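The kitchen that never cooks

Robots & Work

At Plesunley, the day starts with someone laying the table. Plates, bowls, a cup, some fruit, something to put in the oven and something that has no business in it. Then a person takes hold of the controls, the arm moves, and everything it does is written to disk. When the task is finished the table is changed a little and the whole thing is done again.

The lab rents two floors above a carpet wholesaler in Hirkgate and has been at this since May. Its product is a collection of recordings called Zurura, which it licenses to firms that want to train robots for domestic work. Each recording pairs what the cameras saw with what the joints and fingers were told to do. A learning system is then shown thousands of them and left to find the pattern.

The idea is simple enough. Writing rules for a kitchen is hard going, as there are too many shapes, too many places a cup can be put down and too many ways to hold a spoon. So the engineers stopped writing rules and began collecting examples. A person who can already do the job drives the robot through it, and the machine is trained to copy what was done.

An operator at Plesunley works for 40 minutes and then rests. On a good shift that gives 34 usable recordings from one station. The rest are kept but marked as failures, and the marking is fussy work. A bottle that ends up in the right place but was knocked on the way is logged separately from one that was never picked up at all. Buyers ask for both kinds now. A few years ago they wanted only the clean ones.

Much of the effort goes into variety. A system that has only seen a bottle standing upright, in the same corner, under the same lamp, will learn the corner and the lamp as well as the bottle. Operators are given a sheet of changes to work through: turn the tray, swap the plate, move the fruit, start with the arm on the other side. Lighting is altered twice a shift. The objects themselves are a mixture, with soft toy groceries used alongside ordinary kitchenware. Felt doesn't break, and it can be squeezed all afternoon.

It also matters where the cameras are. A view from over the table gives the layout and shows which object is which. A view from the wrist gives the last few centimetres, where most grasps go wrong.

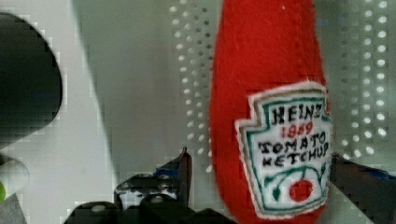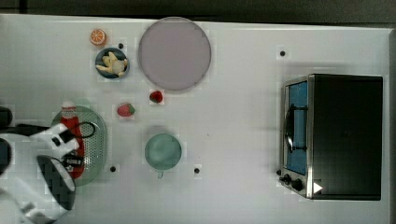 Mạc has run stations like these for several years and is less patient than most with talk of sheer numbers: "You can have a mountain of recordings and still have one person's habits in it. If the same operator always comes at the bottle from the left, the robot will come from the left, even when there's a wall there. I would take a smaller set from more hands every time."

Plesunley has gone some way towards that. It has 21 operators on its books, most of them part-time, and no operator may record more than two shifts running on the same task. New starters get a week of practice that isn't kept. The lab found that people improve quickly during those first days, and that recordings made while somebody is still learning the controls are full of pauses. The trained system copies the pauses too.

Very smooth operators bring a different problem. They rarely make a mistake, so the system seldom sees how to get out of one. The lab now asks for recoveries on purpose. The operator starts from a poor grip, or with the object tipped over, and has to put it right. These sessions are slow and unpopular, and they are paid at a higher rate.

Storage is the other running cost. Every camera adds to the pile, and almost 40 per cent of the lab's budget goes on disks, checking and labelling. Written labels are still done by hand. Each recording gets a plain sentence saying what was done, and a second person reads it against the video. Wording is kept loose on purpose, so that "put", "place" and "set down" all turn up, as they would in a real house.

The next batch for Zurura will add drawers and cupboard doors. The doors have been ordered and the frames are being built in the stairwell, where there is room to stand them up. Recording on the first of them begins once the hinges arrive.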